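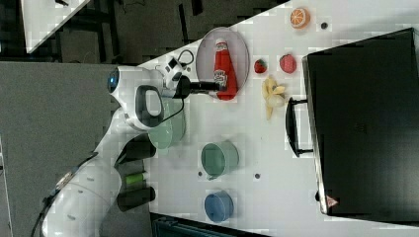 I've been running Dernico for most of August now, and I have enough opinions to fill a page, so here goes. For anyone who missed it, Dernico is the grasp-learning method out of the Onditz group, the one that came with the paper everybody was passing around this spring. You give it demonstrations, it trains a policy, and on top of that it adds a second little network that scores each grasp before the arm commits. If the score is low, the arm backs off and picks a new approach. That's pretty much the whole idea, and I like it a lot.

Setup was fine. The install took me an afternoon, most of it spent on one camera calibration script that wanted its files in a folder the readme never mentions. Catarina Mota answered my question on the forum the same evening (thank you, Catarina!) and after that it was smooth going.

Now the numbers. I trained on 176 demonstrations, all tabletop pick and place with toy food and dishes, and then ran 200 test grasps on a cluttered table. My old baseline was Saber, which I've used forever and know how to baby along. Dernico dropped 13 objects in the whole test. Saber dropped more than twice that on the same layouts, and I was rooting for it a little.

Where it really shines is stuff lying on its side. Bottles, cups, anything with a narrow part and a wide part. Saber loves to go for the fat middle of a ketchup bottle and squeeze. Dernico goes for the neck nearly every time, and I never told it to! Soft-looking round things like strawberries were closer to a tie.

What I don't like: it's slow. The scoring step adds a pause before every grasp, and on a messy table it can reject four or five in a row while you stand there drinking your coffee. Bowls are also a weak spot. It wants the rim, but it comes in too steep and bumps it.

The paper trains on the Grurnbridge set, 2,242 demonstrations, and claims you can get by with a tenth of that. I'd say that's fair for easy objects and a stretch for bowls - mine got better when I added more rim grasps, so budget for that.

Would I keep it? Yes, it's already my default for side-lying objects. I still switch back to Saber when I'm in a hurry. Four stars, and I'd go higher if they fix the pause and put that folder name in the readme.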